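Un portant en tube galvanisé dans la buanderie : mon avis après quelques mois

Publié le 2019-02-03

Bon, je vous en parle depuis un moment sur le blog, alors voilà enfin l'avis complet sur le portant Painemal. J'en ai eu marre des étendoirs à ailettes qui se coincent, qui pincent les doigts et qui laissent une belle barre en travers des chemises. Je voulais quelque chose de costaud où je pouvais mettre tout sur cintre à la sortie de la machine et ne plus y penser. Et puis repasser moins, soyons francs !

J'avais hésité avec le modèle Kametti, plus joli (tube noir mat, petites roulettes, très photogénique), mais une amie, Halima Aliyu, l'avait chez elle et la barre faisait déjà le hamac sous trois manteaux d'hiver. Le Painemal est en métal galvanisé, aspect chantier assumé, et c'est ce qui m'a plu. On aime ou on n'aime pas. Mon mari n'aime pas. Il a fini par arrêter de le dire.

La livraison d'abord : un carton long et très lourd, déposé devant le portail sous la pluie. Rien d'abîmé à l'intérieur, les tubes étaient chacun dans une gaine de carton. Par contre la notice tient sur une demi-feuille, avec des schémas minuscules, et il faut deviner dans quel sens vont les équerres du bas. Je les ai montées à l'envers la première fois, évidemment. Comptez 90 minutes si vous êtes seule, et prévoyez votre propre clé, celle du sachet est molle comme du beurre.

La barre du haut se monte en deux tronçons réunis par un manchon. C'était ma grosse inquiétude, ce manchon. Je m'imaginais que ça allait plier pile à cet endroit, ou que les cintres buteraient dessus à chaque fois qu'on les pousse. Pour la solidité, rien à redire, je l'ai chargée de linge mouillé (deux draps housses et des jeans, pas une petite lessive) et elle n'a pas bronché. Pour les cintres, ça accroche un peu quand même. Les crochets en métal passent avec un petit clac, ceux en plastique épais il faut les soulever. J'ai pris l'habitude de séparer : les affaires des enfants d'un côté du manchon, les nôtres de l'autre, et du coup il me sert presque de frontière.
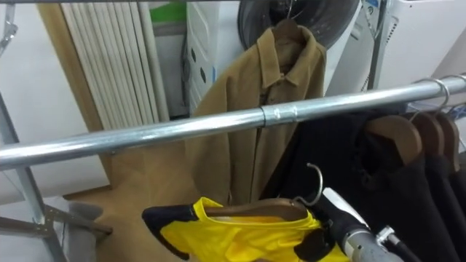 Côté stabilité, je suis contente. Les équerres en diagonale font vraiment leur travail et les pieds gris ne marquent pas le parquet, ce qui me faisait peur vu le poids de l'engin. Le seul truc, c'est que les pieds dépassent. Dans une grande pièce on s'en fiche, mais entre le radiateur et la machine à laver, je m'y suis cogné l'orteil plus souvent que je ne voudrais l'avouer. Maintenant je contourne sans réfléchir, même dans le noir.

Un mot sur les cintres, parce qu'on me pose toujours la question. J'utilise des cintres en bois pour tout ce qui a de la tenue, les vestes, les blousons, et des cintres métalliques pour le reste. Ma voisine Yeshi Mekonnen ne jure que par les cintres en velours de chez Cerkum, très bien pour les robes qui glissent, mais sur du linge humide le velours boit l'eau et met un temps fou à sécher. À garder pour l'armoire, donc.

Et l'humidité, justement ? Aucune trace de rouille pour l'instant, et pourtant je l'utilise depuis le mois d'août, avec du linge qui goutte presque tous les jours. J'essuie la barre de temps en temps avec un chiffon sec - surtout avant d'y mettre du clair. Au tout début, elle avait laissé une petite traînée grise sur un chemisier blanc, sans doute un reste de poussière de métal. Un coup d'éponge savonneuse avant la première utilisation et vous n'aurez pas ce souci (ça, ils auraient pu l'écrire sur leur demi-feuille).

Ce que j'aime moins : il ne se plie pas. Du tout. Quand on reçoit et qu'il faut dégager la pièce, on le porte à deux et on râle. Il n'y a pas non plus de barre basse pour poser des chaussures ou une panière, c'est vendu à part et je trouve le prix un peu exagéré. J'ai regardé chez Proven, leur étagère a l'air de pouvoir se fixer sur n'importe quel tube, je testerai peut-être au printemps.

Ma note : 4 sur 5. Je le rachèterais, et je le conseille à toutes celles et ceux qui ont une buanderie fixe et beaucoup de linge à mettre sur cintre. Si vous vivez dans un studio, prenez plutôt un modèle pliant, vous allez vous énerver sinon. Et si quelqu'un a trouvé des embouts en mousse qui vont sur les pieds, je veux bien la référence en commentaire, mes orteils vous remercient d'avance !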